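Gripper fingers slip on knife handles, what are you using?
Awuor Swai
4 comments

Building a two-arm utensil sorter at our shared shop. Spoons go fine, but the wooden knife handles twist every time I close on them - I'm losing my mind!

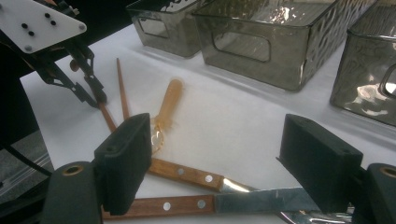
Fingers open over the knives, other arm by the chopsticks.

Njoroge Langat
Grab nearer the bolster. Mine twisted until I moved up, and I stuck 2000 grit paper on the fingers (too fine, go coarser).

Rhona Guthrie
more force

Share 4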